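From the Floor Up: what the tidying group learned about asking for less

Those of you who have been reading this newsletter since the spring will remember that we left the tidying group in a bit of a muddle. They had a two-armed robot that could pick up almost anything you put down in front of it, and a learned policy that did very well on the first object, fairly well on the second, and then seemed to lose interest in life altogether by the fourth. I promised we would come back to them, and several of you have been kind enough to write in and remind me (thank you, and yes, I did get the second email as well). So I spent a very pleasant morning with Ronaldo Evangelista, who leads the group, and I am happy to say there is quite a lot to tell.

The task itself hasn't changed. Small household things are lying on a floor, a waste bin is standing there too, and the robot has to decide what to reach for, which arm to use, and where the thing ought to go. It sounds like the sort of chore you would give a six-year-old, and Ronaldo says he has stopped describing it at family dinners because everyone just offers him theirs. But for a learning system it has nearly everything in it that is hard. The objects lie any which way, some of them sit within easy reach of either arm, and every time one is moved the whole picture the policy has learned from shifts a little.

The old method, which the group called Jakab, was trained on whole episodes. A person guided the arms through a complete tidy from first object to last, and the policy learned to copy the lot. The trouble, as Ronaldo explained it to me with the help of a napkin, is that a whole episode contains a great many decisions that don't matter very much. One person starts on the left, another starts with whatever is nearest, a third does all the big things first. The policy sees all of these and tries to agree with everybody at once. On the recordings from the old trials you can watch the arms set off toward one object, hesitate, drift toward another, and end up hovering politely between the two. I have been in meetings like that.

The new method is called Kusura, and the idea behind it is simple enough that even I could follow it. Instead of one long demonstration, the group cut their recordings into short pieces, each one covering a single object from the first reach to the release. They then trained two things. The first is a small chooser, which looks at the floor and commits to one object and one arm. The second is the policy proper, which is told what has been chosen and only has to get on with it. Once the chooser has spoken it isn't allowed to change its mind until the object has been let go or the attempt has timed out. That last rule was added rather late, by the way, and Ronaldo thinks it may account for a good share of the improvement. They are running a comparison without it now.

Cutting up the recordings gave them 1,423 short pieces from 351 full episodes, and they didn't have to collect a single new one, which pleased everyone who had spent the summer doing the collecting. The group then ran 30 fresh trials with each method, using the same starting layouts for both. Jakab cleared the whole floor in 5 of its trials. Kusura cleared it in 19. In the trials it didn't finish, the usual culprit was a grasp that missed and was then repeated in exactly the same way until the time ran out, so there is clearly still some stubbornness in the system. (Keeping your mind made up has its costs, too.)

I did ask whether the same trick would work with a fuller floor, and the answer was a cheerful "we don't know." The chooser was only ever trained on a handful of objects at a time. Things that lie on top of each other are likely to confuse it, and soft things like socks haven't been tried with this version at all. There is also the matter of the bin. If an arm brushes against it and it shifts, the policy needs a fresh look before it lets go of whatever it is holding, and at the moment it doesn't always take one.
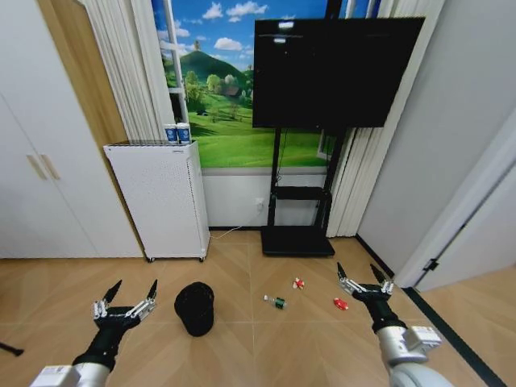
Proltby, 2020-12-11. Both grippers open over the tiles, with the black mesh bin near the left one and a little plastic bottle with a green label lying on its side farther over. A small red object is closest to the right gripper. Layouts of this kind are where the chooser earns its keep, and they are also where the old policy did most of its dithering. Bottles are still a favorite with the group, as a round thing that is free to roll makes for a good honest test of whether a grasp has been learned properly or only memorized.

The next step is to let the chooser notice a failed grasp and ask for a different approach, perhaps with the other arm. Our colleagues at Staststead have been working on something similar for shelves, and the two groups plan to swap recordings in January and see whether a chooser trained in one place is any use in the other. Ronaldo would also very much like to hear from anyone on the software side who has experience with labeling short clips, as the cutting was done by hand this time and he doesn't want to ask people to do it again. His door is open most afternoons, and there is usually coffee.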